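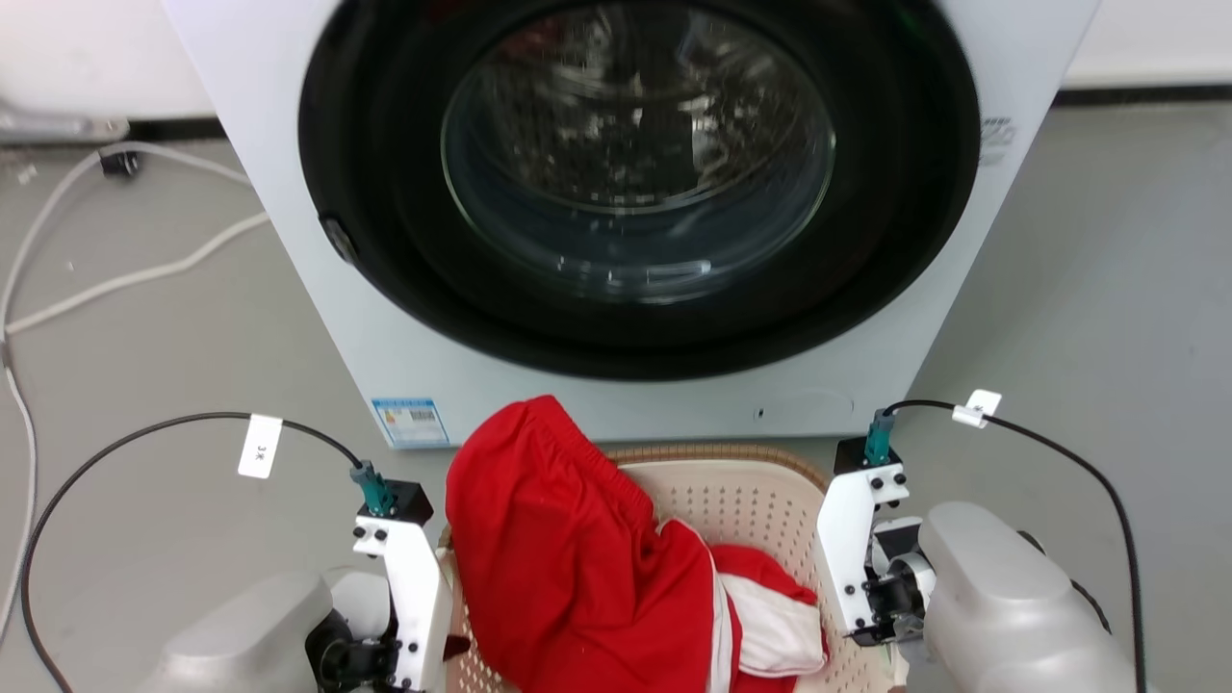
## Music stops in the middle of the dance, Escobar Hall

**Status:** open, waiting for reply
**Group:** Hollari Folk Dance, Stolville
**Program:** Lilico player, on the hall laptop

We rehearse for the November show and the music stops by itself in our second dance. It is always the same track, the long one with drums and singing. The sound goes away at 98 seconds, but the time counter continues to run. The dancers must then start again from the first figure, and we lose much of the evening.

### What I tried

1. Restarted the laptop. No change.
2. Played the same file on my phone, with the phone's own player. It plays to the end.
3. Changed the cable to the loudspeakers. No change.
4. Played the other tracks in Lilico. All 9 are fine.
5. Copied the file again from the USB stick, 44 MB. It stops at the same second.
6. Turned off "Fade between tracks" in the settings. Now the sound comes back after the silent part, but it is too late for the dancers – they have lost the step.

### Update, 7:40 p.m.

I found that this track has a marker at 98 seconds. I did not put it there. When I delete the marker and save, the music plays complete. After I close the program and open it again, the marker is back.

Our library in Lilico has over 1,000 tracks, so I do not want to delete everything and import again, if there is another way.

### My questions

- Where does the program keep the markers? Maybe I can remove this one by hand.
- Can I lock a track, so that nothing is changed in it before the show?

For now we play this dance from the phone. I can send the log file if you tell me where to find it.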